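Plesten 600 dehumidifier: three months in a ground-floor workroom

The Plesten 600 is a compressor dehumidifier for single rooms. It has a refrigerant circuit, a two-speed fan, a removable tank and a socket at the back for a drain hose. I bought mine in August for a north-facing room with a solid floor and one outside wall, where paper had begun to curl on the shelves. It has run there every day up to the time of writing, November 2024.

Setting up takes little effort. The unit must stand upright for a few hours before it is switched on, and the manual says so on the first page. The castors roll well on hard floors and badly on carpet. The mains lead leaves the casing low on the left, so a socket on the right means routing it behind the machine, where it lies across the drain outlet. Fliretti, who make the rival model I used before, put theirs in the centre, and that is the better place for it.

The humidistat is the main reason to choose this machine over a cheaper one. The set point moves in small steps and the control band is narrow. I compared the display with a separate Nindel hygrometer on a shelf across the room. The display read 2 points lower once the room had settled, and the gap stayed the same in warm and cool weather. A fixed error of that kind is easy to allow for. After the set point is reached the compressor stops and the fan runs on for three minutes, then stops as well.

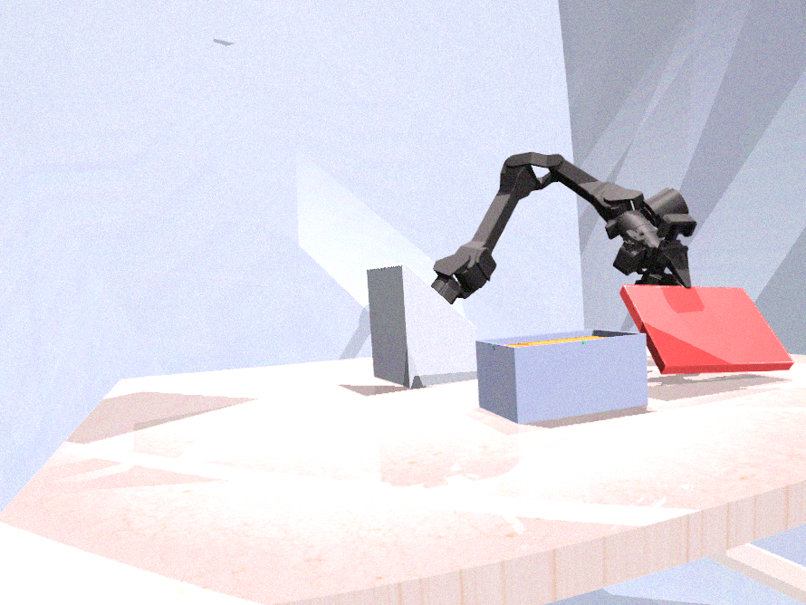

Noise is moderate. On low speed the fan gives a steady rush with no whine. The compressor adds a hum that can be felt through a suspended floor, and a rubber mat under the castors removes most of it. Roswitha Reisinger, who has the same unit in a flat, moved hers out of the bedroom after two nights. I would not sleep beside it either.

The tank slides out from the front and has a proper handle. It also has a float that comes off its pivot if the tank is rinsed too briskly, and the machine then reports a full tank when it is empty. Refitting it is simple once you know which way round it goes – the flat face points to the back. The manual does not show this.

The filter is a plain mesh behind the rear grille and washes clean under the tap. Spares are sold through Ung. I ordered a second float, which arrived in a padded envelope with no instructions.

Good points: accurate control, solid tank, easy filter.
Bad points: lead position, float, hum on wooden floors.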